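**Ticket 196: left gripper pose drops out during hat folding**

Status: open, workaround in place
Station: Sketura bench 2
Severity: medium (data loss, no injury)

## Summary

The tracked position of the left handheld gripper freezes or jumps while the operator is working on soft items. The right gripper is fine. First noticed in December on the bucket hat task. The recorder doesn't stop when this happens, so the bad stretch gets saved with the good data.

## What we see

In a batch of 200 episodes, 58 had at least one dropout on the left side. Most are short. In the worst ones the pose holds still for a second or more and then snaps to a new spot, and on playback the arm tries to follow the snap. The playback arm tripped its speed limit twice and went into protective stop. Both times it was reset by hand and nothing was damaged.

The log line is always the same:

`WARN pose_left stale, holding last value`

The jaw opening signal keeps coming through during the dropout, so the gripper still has power and is still talking to the PC.

## Steps tried

1. Restarted the recorder and the PC. No change.

2. Swapped the USB ports for left and right. The fault stayed with the left gripper.

3. Replaced the left cable with a spare from the Verkorwood kit. No change. We also pulled on the cable gently while recording and could not trigger the warning.

4. Checked the marker plates during the task. Starting position is the hat crown-up in the middle of the white board, one gripper on each side, jaws pointing in. The left plate is angled upward and the right one is slimmer and points off to the upper right.

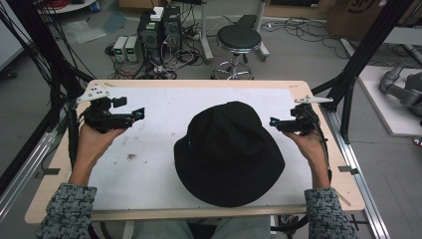

5. Held the left gripper still over the board. No warnings in 1000 samples. Tilted it slowly inward, as if reaching under the brim, and the warning came up every time past a certain angle. Same test on the right gripper gave none.

6. Loosened the left plate, turned it slightly outward, and tightened it again. Ran the calibration from the Niketti tool. Dropouts are fewer but not gone.

## Current thinking

The left plate turns too far away from the tracking camera when the wrist rolls in. The cable and port are ruled out. Lighting is not ruled out; we have not tested with the overhead lights off.

## Workaround

- Keep the left wrist as flat as possible when lifting the brim.
- Watch the console. If the stale warning shows, end the episode and mark it bad.
- Do not play back any episode that has the warning in its log.

## Still to do

- Print a new left plate bracket with a different angle (request sent to Dương).
- Make the recorder stop on a stale pose. Holding the last value is not safe for playback.
- Go through the saved batch and remove the 58 bad episodes.
- Repeat step 5 with the lights off.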